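6/16/21

Back from the Wednesday class with a sore left wrist and more questions than I took in with me. Four months of push hands now, and I still can't tell you if I'm learning to feel another person's balance or learning to fall over politely.

The senior students all do it. The teacher lays two fingers on somebody's forearm and off they go, backward, hopping, three or four steps, with a big grin when they hit the mat. When he did it to me tonight I moved maybe six inches. He said I was stiff. I probably am stiff. But I've noticed that "stiff" is what you get called when the thing doesn't work on you, and "sensitive" is what you get called when it does, and I don't see how anybody could ever lose at that game.

I asked if we could try it with my eyes shut, so I wouldn't know when the push was coming. He said sure, next month. We'll see. July is also when the fee goes up.

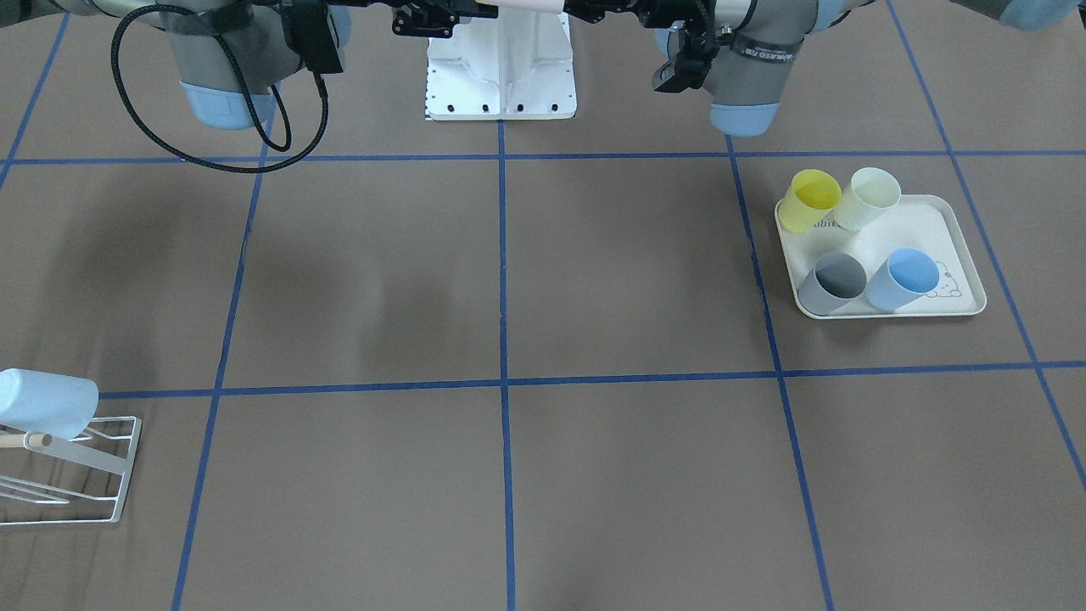 Two arms and a taped grid, Wednesday.

To be fair to him, the standing work has done something. My knees don't click on the stairs anymore and I can hold the low posture for the length of the whole warm-up, which in February would have had me on the floor. I put that down to bending my legs three times a week. He puts it down to sinking the chi. We both get to be happy.

Then there's the seminar. A flyer has been going around for the Rumon weekend out at Ekby, 25 places, "internal power transmitted directly." I did the numbers on the back of an envelope with travel and the two nights, and it comes to $1,892. For that money I'd want something transmitted by courier with a signature on delivery. Half the class has signed up. One of them told me, quite seriously, that you can't understand it from video because the camera doesn't pick up the intent. I've watched the videos. What the camera does pick up is that the person being thrown starts leaning before he's touched.

I'd go if they let a visiting wrestler have a turn. Just one, some big kid who hasn't read the flyer. 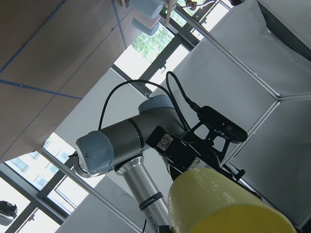
Gray and blue arm, seen on a slant.

Dug out the old Söderlund book again after supper. The form is 109 movements by its count and our school teaches fewer, and every time I ask where the others went I get a different story. Tonight it was that they were repeats. Last fall it was that they were held back for indoor students. The book itself says the family trimmed it so it would fit into an hour at the park, and that sounds like the sort of thing families do.

What I do like in the book is the chapter on pushing. It's dull, and I trust it for that. Keep the elbow down. Don't lean. When the other person gives you weight, take it and turn. There's nothing in there about light touches or glowing palms, just a lot of fuss about where the back foot points. I tried the foot thing in the kitchen and it does feel more solid.

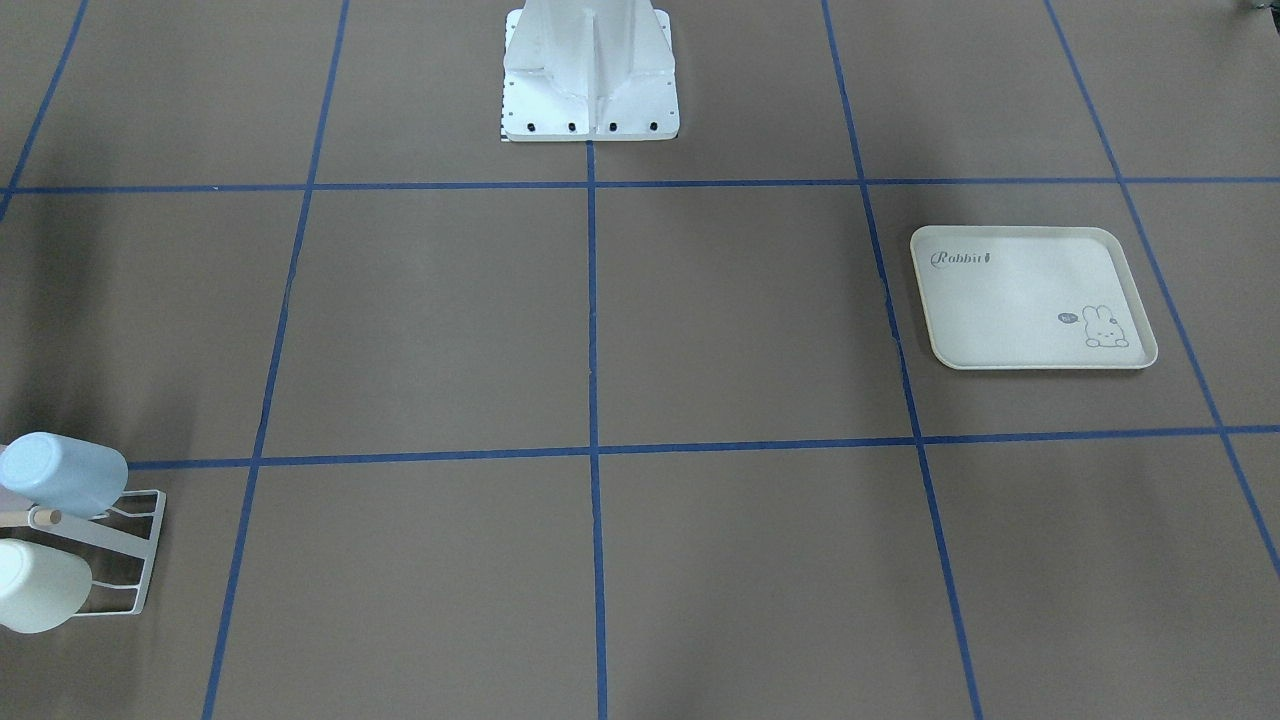
So the plan is to keep going through the summer, skip Ekby, and do the foot drill every morning before coffee. If I can hold my ground against the tall guy from the Wandel school when they come over for the open session, without using my shoulders, I'll admit there's something in it. He doesn't hop for anybody, so at least I'll know.

Ice on the wrist, then bed. Need to wash the white jacket before Saturday.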